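En agosto moví los ahorros a un depósito a plazo en Varkden. Antes los tenía en Kincaid, en una cuenta que no pagaba casi nada. Puse 800 euros para probar y dejé el resto a la vista.

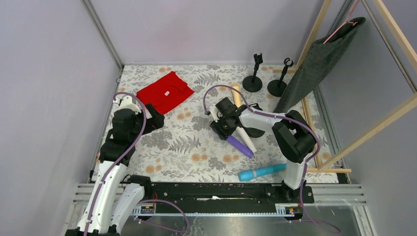
¿Qué pasa si necesito el dinero antes del vencimiento? Se puede cancelar, pero se pierden los intereses y el banco cobra 50 euros de comisión.

El plazo es de nueve meses. También miré Plusumex, que ofrecía siete, pero pedía domiciliar la nómina y no me apetecía cambiarla otra vez. 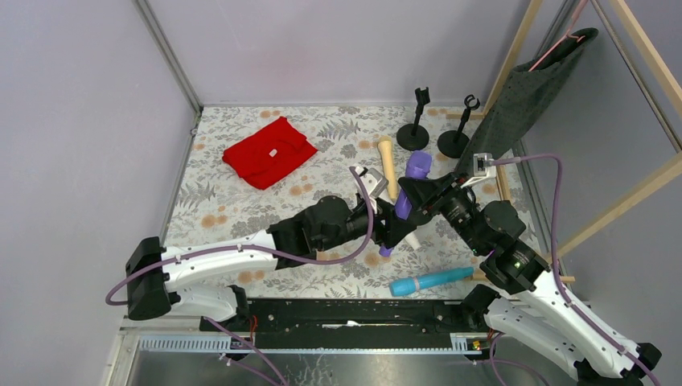 *Foto: Gidurari*

El contrato lo leí entero, anexos incluidos. La renovación es automática si no se avisa antes de la fecha, así que la he apuntado en el calendario. Los intereses llegan al final, en un solo pago y con la retención ya descontada. De momento la cuenta de Kincaid sigue abierta por los recibos de la luz y el agua.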